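The bed that does not match

By Imke Brinkmann
2026-02-09

My neighbour Rosemarie Thiele bought a new bed set in November. It came in one large flat carton from a shop called Nola, and in it there were a duvet cover, two pillowcases, a fitted sheet, a bedspread and two small cushions, everything in the same grey with the same thin white line. She invited me upstairs to look at it. I said it was very beautiful, and I meant it, and then I went down to my own flat and looked at my own bed and felt a little ashamed for one evening.

The shame went away after dinner. What stayed was a question, and I have been carrying it with me the whole winter: why do we believe now that the things on a bed must belong together?

I would like to argue against this belief. I know it is a small subject. But we spend a third of our life in bed, and we let the catalogues decide how it should look.

How a bed was filled before

I grew up in a village in the Sauerland, in a house with thick walls and cold bedrooms. My grandmother, Edeltraud Lenz, had a cupboard for bed linen on the upper landing, and I never saw two things in it which were bought on the same day. There was heavy white linen from her own mother, with a monogram that was already wrong for the family. There was flannel with small brown squares. There were covers from the eighties with enormous orange flowers, and those we children fought about, as they were the softest.

When somebody came to stay the night, she took what was on top of the pile. A guest could sleep under the orange flowers on a sheet with green stripes, and his pillow had a third opinion. I don't remember that any guest spoke about it. They spoke about if they had been warm enough.

Each piece entered the house when it was needed. One was worn out, so one was bought, and the other pieces stayed, because there was nothing wrong with them. This is a very slow way to furnish a bed. It takes perhaps forty years until it is complete, and then it isn't complete either.

What is wrong with the set

A set is bought complete, and after that it can only become less. The first time Rosemarie's fitted sheet gets a hole, she will have a set with a piece missing, and a sheet in another grey will look like a mistake. She knows this already. She asked in the shop if she could buy the sheet alone, and the young man told her that the colour is made for one season.

I find this quite clever from the side of the shop and quite sad from the side of the bed. The duvet cover will be still good for ten years. It will be put away because its sheet has died.

My brother-in-law, Till Hagedorn, worked in his younger years for a mail-order house named Nandell, in the department for returned goods. He told me that bed sets came back more often than single pieces, and the reason on the form was nearly always the colour. People had painted the wall for the set, or bought the set for the wall, and then the two did not agree. A single blanket did not come back for its colour so often. Nobody had asked from a blanket that it should agree with a wall.

Against my argument stands the opinion that a calm bedroom gives a calm sleep. I have read it many times in magazines in the waiting room. It may be true for some people and I don't wish to take their grey away from them. But I slept like a stone under orange flowers, and I have slept very badly in hotels where everything was the colour of oatmeal. When the light is off, every bed is black.

Patterns are patient

There is also a practical side, and on this side I am quite sure of myself. A plain bedspread shows everything: each hair of the cat, each drop of tea, each place where somebody has sat down to put on socks. After one hour it looks tired. You can smooth it in the morning and at noon it accuses you already.

A printed bedspread is much more patient. Take one in golden brown with darker brown and some blue-grey and cream in it. It can be full of folds from one side to the other and the eye takes the folds for a part of the print. Put next to it a white quilt with big pink and red flowers, and a sheet with a blue flower pattern, and hang up a curtain with pink circles behind the bed, and there are so many patterns in the room that no single wrinkle can become important. Then lay a folded blanket in pale pink on the bedding, and this one is plain, and it gives the eye a place where it can sit down.

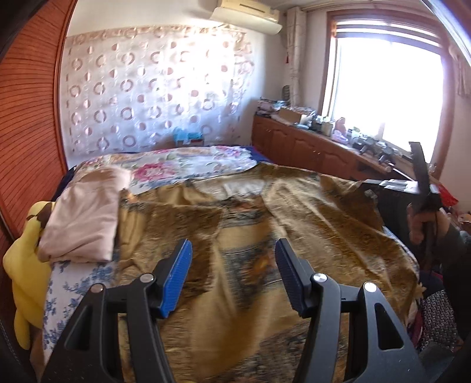
The blanket on top

I want to say something in particular about the folded blanket, as I think it is the most intelligent thing on any bed. A duvet is one decision for the whole night. With a blanket you can change your mind at three o'clock. You pull it up, you push it away, you put it only over the feet. My grandmother gave one to every guest and she folded it always in the same manner, with the open edges away from the door, and I do this still and can't explain it.

In a set there is often no blanket. There is a thing called a throw, and I had to ask what it is for. Rosemarie's is not wide enough to cover a grown person. She takes it off each evening, with the two cushions, and puts all of it on a chair, and each morning she puts it back. She has counted nothing, but I have done the calculation for her: one and a half minutes in the evening and one and a half in the morning makes 3 minutes a day, and this is more than eighteen hours in a year for objects which have never kept her warm.

A blanket, a second quilt, a strip of something dark blue looking out from under the flowers at the far end: these are layers that work. In a room with air conditioning on the wall they have work in July also. I have a cousin who lives in a hot country, and she sleeps the whole summer under more covers than I use in April, with the machine blowing above her. She says that the cold air is the luxury and the quilt is how you enjoy it. I laughed at first. Then I visited her, and asked on the second night for a quilt.

Who is allowed on the bed

The matching bed has strict rules about visitors. On the grey bedspread there is no place for a yellow plush animal, and a child understands this very fast, also when no one has said it. On a bed of many patterns, or pushed in beside it behind the pink blanket, such a creature looks as if he had a contract. One more colour does not disturb. It is nearly impossible to spoil a bed like this by adding a thing somebody loves.

I have thought about this more since our son moved out. His room is now what the magazines would call a guest room, and I was tempted. I had already a set from Ginum on the screen, in sand, and my finger on the button. Then my friend Torben Kleinschmidt, who sleeps there when he visits his mother in our town, said on the telephone that he hoped the striped cover was still with us. He is a man of fifty-six. I hadn't known he looked at the covers at all.

I closed the page. The striped cover is still with us.

What I do not defend

I don't defend dirty linen, and I don't defend old linen that has become thin and grey only from a feeling of duty. When a sheet is finished it becomes cloths for the windows. I don't defend either the mixture which is bought as a mixture. There are now sets, I have seen them, in which the pillowcases are made on purpose to be different from the duvet cover, and you pay for the difference. This is a set also. It will have the same trouble when the first piece gets a hole.

And I must be fair to the heavy furniture. My opinion is easier to have in a room with wood in it. A tall reddish-brown wardrobe, a long low cabinet under the window in the same kind of colour: such pieces are strong enough to stand beside five different prints and stay quiet. In a small white room with thin white shelves I am less certain. Possibly there the flowers would shout. I have not tried it, and whoever has may write to me.

A small proposal

Next time when something on your bed is worn out, replace this one thing. Go into a shop, or to the flea market, or to the cupboard of your mother, and choose the piece you like best with your hand, without a photograph of the bedroom in your pocket. Wash it two times. Put it on the bed with the others, in the order in which you need them when it gets cold.

It will look strange for a week. I bought a red checked cover in this way in January, and on the first evening my husband stood in the door and asked if we were expecting somebody. Now he looks for it in the laundry.

Rosemarie came for coffee last Sunday and I showed her the checks. She found them very loud. But she sat down on the bed while she was telling me so, with her cup in her hand, and she has told me herself that upstairs she doesn't do that any more.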